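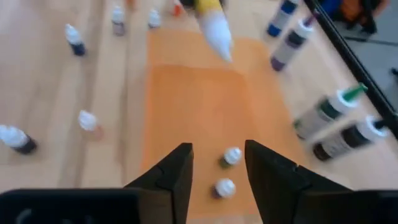 ## Preguntas frecuentes: colores en gotero y papel

**¿Qué papel conviene para el taller de Cuvdale?**
Papel de color de 200 o 300 g/m². Por debajo de ese gramaje la hoja se ondula al recibir la gota. Un pliegue previo no impide el uso, pero el líquido tiende a seguirlo.

**¿Se puede trabajar sobre papel naranja?**
Sí. Los tonos verdes y morados viran a pardo sobre fondo naranja. Haga una prueba en un recorte del mismo papel.

**¿Cómo se guardan los frascos?**
De pie y con el tapón puesto. Un frasco cerrado puede quedar tumbado durante la sesión; para el almacenamiento, colóquelo en vertical.

**¿A qué altura se aplica la boquilla?**
A dos o tres centímetros del papel, con el frasco boca abajo y presión constante. Si la boquilla toca la hoja, arrastra fibra y se obstruye.

**¿Cómo protejo una mesa de madera?**
Las juntas entre listones retienen pigmento. Ponga una lámina plástica bajo la hoja y retire las salpicaduras con un paño húmedo antes de que sequen.

**¿Cuánto rinde un frasco?**
Hasta 600 gotas, según la viscosidad del color.

**¿Cómo pido reposición?**
Indique la referencia 1023 y el color. Los pedidos de Cuvdale y Clolcombe los tramita Aroha Bright; las consultas sobre mezclas, Nataša Mladenović.

Última revisión: 22 de mayo de 2021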